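How to Pack a Kitchen for a Move

Print this page | E-mail this article

Filed under: Home & Garden > Moving > Packing Tips

The kitchen takes longer to pack than any other room. Start with the things you use least and leave one shelf of everyday items for the last morning. I have moved three times, most recently from Irkley to Cerkville, and this is the order I use now.

What you need

- 18 small boxes and 4 medium ones for an average kitchen
- A ream and a half of plain packing paper, roughly 700 sheets
- Two rolls of wide tape and a marker
- Old dish towels

Do not buy large boxes for the kitchen. A large box full of plates is too heavy to lift and the bottom can give out on the stairs. Skip newspaper too if you can. The ink rubs off and you will be washing everything at the other end.

Step 1. Clear the pantry

Stop buying canned food a month ahead. Throw out open bags of flour and rice. Put oil and vinegar bottles in plastic bags, tie them, and stand them upright in a box you carry in your own car.

Step 2. Pack the small appliances

Empty the crumb tray on the toaster and dry the coffee maker for a full day with the lid up. Wind up each cord and tape it to the appliance it belongs to. Our Heltex mixer went back in its original box, but a medium box with towels around the sides works as well.

Step 3. Sort the dishes

Wash and dry everything the night before. Group bowls by size and see which ones sit inside each other without rocking. Mixed patterns are fine as long as the shapes fit. Put a sheet of paper between each one before they go in the box.

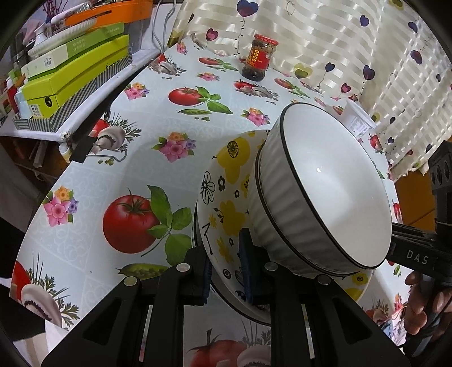
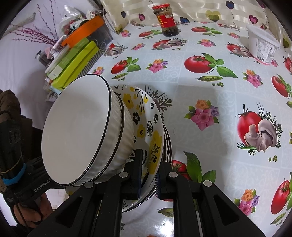 Step 4. Fill the boxes

Crumple paper in the bottom of the box, two or three inches deep. Stand plates on edge like records. Bowls can go on their sides as well, nested and wrapped in small bundles. Glasses go on top, rims down. Fill any gaps with towels, close the box and shake it gently. If you hear anything move, open it and add more paper.

Step 5. Label and load

Write KITCHEN and the main contents on two sides and the top. Keep a list of what is in each box - our movers, Kubíček, asked for one before they would insure the load. Stack dish boxes no more than three high, and put the one with the kettle and mugs on the truck last.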